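3. Collecting Demonstrations in Simulation
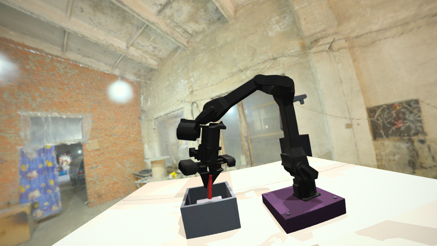 Figure 2. The insertion task in the Stitgate simulator. The arm holds a red rod upright with its lower end inside the open gray box. The pale pad lies at the bottom of the box.

All of the training examples used in this paper were gathered in simulation. We used Stitgate, an in-house simulator that the second author had written for an earlier study of grasping, and extended it with a contact model suited to thin parts. The learning system itself, which we call Wirkance, is described in Section 4. This section covers the task, the way examples were produced, and the checks we ran before any example was allowed into the training set.

3.1 Task

The arm starts each episode with the rod already in the gripper. It has to carry the rod over the box, lower it past the rim, and bring the tip down onto the pad without touching the walls. An episode counts as a success if the tip rests on the pad and the rod is within 3 degrees of vertical at the end. It counts as a failure if the rod slips out of the gripper, if the rod or the gripper hits the box hard enough to move it, or if time runs out.

We chose this task for two reasons. The walls of the box hide the tip of the rod from many viewpoints during the last part of the motion, so a policy that depends only on seeing the tip tends to do badly. The task is also short, and an operator can repeat it many times in one sitting without a long reset.

The position of the box is drawn at random at the start of every episode, within the part of the table the arm can reach while keeping the gripper pointed straight down. The arm's base stays fixed. We also vary the friction between the rod and the fingers, the height at which the rod is held, and the stiffness of the pad. The size of the box does not change.

3.2 Backgrounds

Each episode is rendered in front of a background picked from a set of panoramas of indoor and outdoor places. Figure 2 uses the interior of a worn industrial building with a brick wall and a stained plaster wall. The background has no effect on the physics. Its purpose is to keep the policy from tying its actions to a particular wall or window, a problem we ran into in a first version that used a plain gray room. That policy worked well until the room color was changed, and then it stopped lowering the rod at all.

Lighting changes along with the background, so shadows on the table and on the rim of the box differ from one episode to the next. We did not try to match the lighting of any real lab.

3.3 Operators and recording

Demonstrations were given by two operators, both of whom had used the simulator before. Each operator moved the gripper with a handheld controller and watched the task on a monitor, with a main view and a smaller view from the wrist. The operators were told to work at a comfortable speed and to correct their mistakes when they could. Episodes with a correction in them were kept. In a pilot run we had thrown these out, and the policy trained on what was left had no way to recover once the rod drifted toward a wall.

For every time step we stored the joint angles, the gripper opening, both camera views, the contact forces reported by the simulator, and the operator's command. Contact forces were used only for filtering and were never given to the policy.

The operators recorded 119 demonstrations in total. Madalena Nogueira then reviewed each one by replaying it from a second viewpoint. The most common reason for rejecting a demonstration was a rod that passed slightly into a box wall because the simulator had missed a contact. A few were rejected because the operator had paused for a long time above the box, which taught early versions of the policy to wait there. After review, 70 demonstrations remained.

3.4 Expanding the set

The remaining demonstrations were expanded by replaying each one with a new box position. The path was split at the moment the tip of the rod crossed the height of the rim. The part after that point was kept fixed relative to the box, and the part before it was stretched or shortened to connect to the new starting point. Every replay was run through the full simulator, and only successful replays were saved. We drew a new background and new lighting for each replay.

This procedure is similar in spirit to the one used in the Conamdale project, except that we also change the friction at the fingers during replay. Low friction produced more failures than any other setting. The rod would tilt in the grip on its way down and catch on the rim. We considered adding a small upward motion to free it, but left this out to keep the expanded examples close to what the operators had done.

3.5 Limits of the data

The examples cover one rod and one box. The gripper never picks up the rod, and nothing in the data shows what to do after a drop. The pad is modeled as a simple spring, and real foam or rubber would respond more slowly. Sohail Gilani tested a slower pad model late in the project and found that the recorded motions still ended in success, but the forces at contact were different enough that we would not use them to train a policy that relies on touch.

The operators' habits are also present in the data. One of them nearly always approached the box from the side nearest the base, and the trained policy does the same. We return to this in Section 6, where the results are broken down by direction of approach.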